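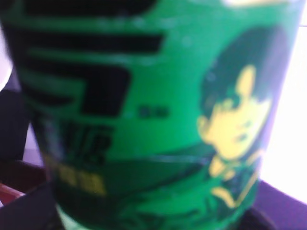

Gerardo Lagman says the Storkham is the only kettle he's ever used that stops pouring the second you stop tipping it, and he'd like to know why the big ones can't manage that.

Home Shop Kettles Spares Delivery Basket

Storkham Travel Kettle

Well, Gerardo, I've been selling these for 3 years and I think it's the spout! It's short and cut at a steep angle, so you don't get that dribble down the front (my old kettle at home still does it, all over the counter, every morning). The body is 304 stainless steel inside and out, with no plastic touching the water except the little gasket in the lid.

It holds enough for 2 mugs, or one mug and a cup of instant noodles, and that's pretty much my dinner whenever I'm on the road. There's a fill line on the inside. Please don't go over it, it spits.

The handle folds flat and the cord comes off, so the whole thing goes in a shoe if you pack the way I do. It draws 300 watts, so it's slow. Put it on, brush your teeth, come back.

Comes in brushed steel or dark blue. The Drornska lid fits too if you lose yours, but the Aquino one doesn't (I tried, it rattles). Spare gaskets are on the Spares page, and I usually toss one in the box anyway if you ask me at checkout.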